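Popular Music and Its Listeners
Week 6 handout: How to listen to a debut album
Instructor: Carmela Santoro

Welcome back, everyone. Last week we spent most of our time on singles, and I let the discussion of B-sides run on far too long (my fault, I was enjoying it). This week we move on to the first full-length record, and I'd like you to come in having played one all the way through, in order, with your phone in another room if you can stand it.

Our main listening is Coment, the first album by the trio Enitwood. It was pressed in a run of 200 copies, so please use the library's streaming link and don't go hunting for the vinyl. Play it once without taking notes. Then play it again and write down the moment in each song when you first notice the bass, because Pichit Sangkhawat's playing is what holds the slower half together, and it's easy to miss on laptop speakers.

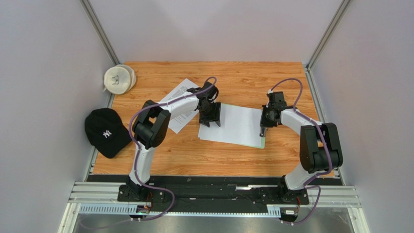 A word on sequencing, which always gets less attention than I think it deserves. A band making a first album has usually been playing some of the songs for years, and others were finished the week before recording. Those two kinds of song can sound like the work of different people. Listen to how tracks 2 and 3 are joined – there's a held organ note running across the gap – and ask yourself whether the join helps you or hurries you along.

Reading: the chapter by Nantana Thepsuriya in your course pack, starting on page 137. She writes beautifully about opening tracks and is a little harsh on ballads, and I'd love to hear some of you argue with her.

For Friday, bring one page, typed or handwritten, on a debut album of your own choosing. Any style, any decade. Tell me where side one would end and why you'd put the break there. Costel Matei will be leading the second hour, and he'd like the album titles by email the night before so he can have the music ready.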